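Trotholm Shared Kitchen and Break Room
Walk-through checklist with comments, September

What a difference since the spring round! Nearly everything on the list passed, and the few things left over are small enough to fix in an afternoon. Comments follow each item.

1. Exits and walkways
Pass. Both doors open fully and the path to the stairwell is clear. The new floor tape looks great and people are keeping their bags behind it.

2. Fire extinguisher
Pass. Gauge in the green, pin and tag in place. Urkach serviced it and left the paperwork in the binder by the door.

3. Tables and seating
Pass. No wobble, no chipped edges. I ran my hand along the rounded corners and found nothing sharp. Love these white tops, spills show up right away.
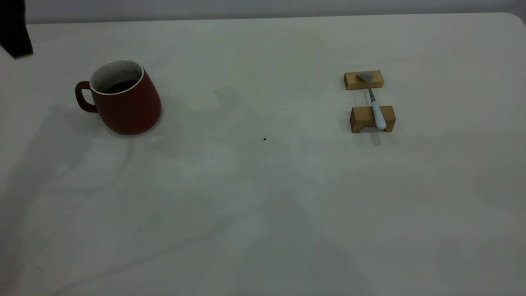 4. Electrical
Pass with comment. Outlets near the sink trip and reset as they should. The cord on the Leblanc kettle has a nick 2 inches from the plug, so it's tagged out until we get a new one.

5. Hot drinks
Pass. Water at the dispenser measured 146 degrees, well under what we had in the spring, and nicer to drink too! Please keep mugs back from the table edge, especially at lunch when it gets crowded.

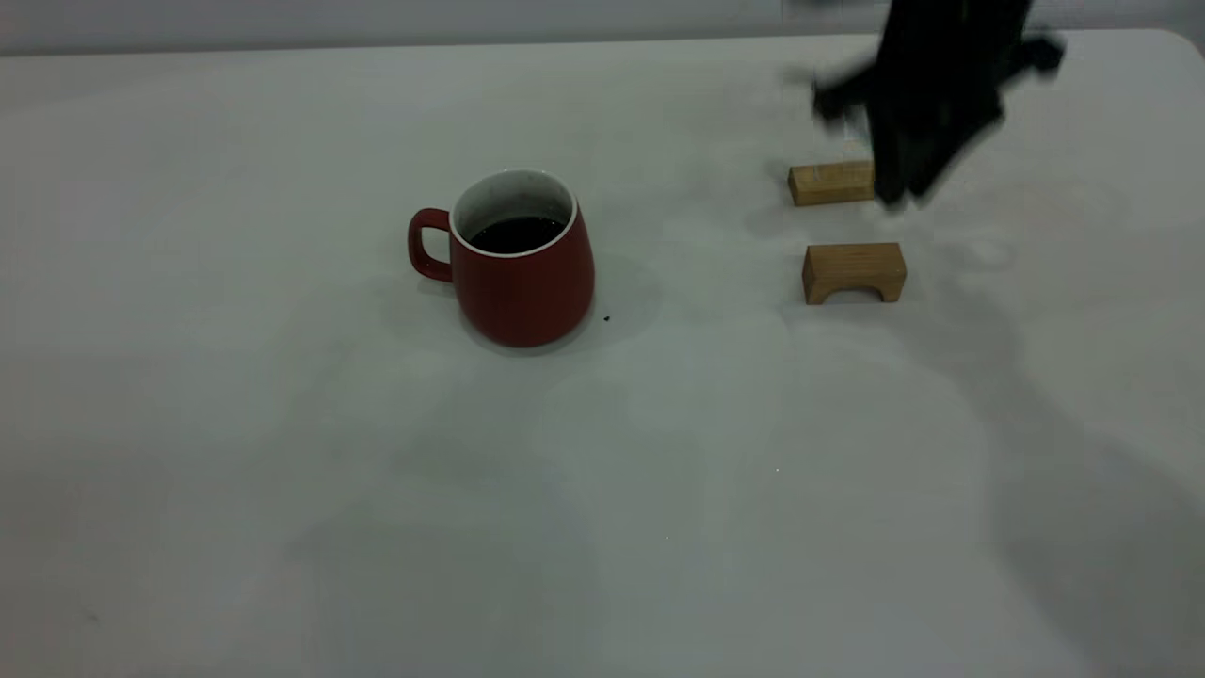

The drip tray needs emptying at the end of each shift. It was almost full at 3 p.m., and an overflow goes straight onto the tile.

6. First aid kit
Needs action. Only 5 adhesive bandages left and no burn gel. Reorder from Grinditano, same kit as before.

7. Refrigerator
Pass. Shelves wiped, labels on everything (thank you, night shift!). Door seal is good all the way around.

Still open: kettle cord, burn gel, bandages.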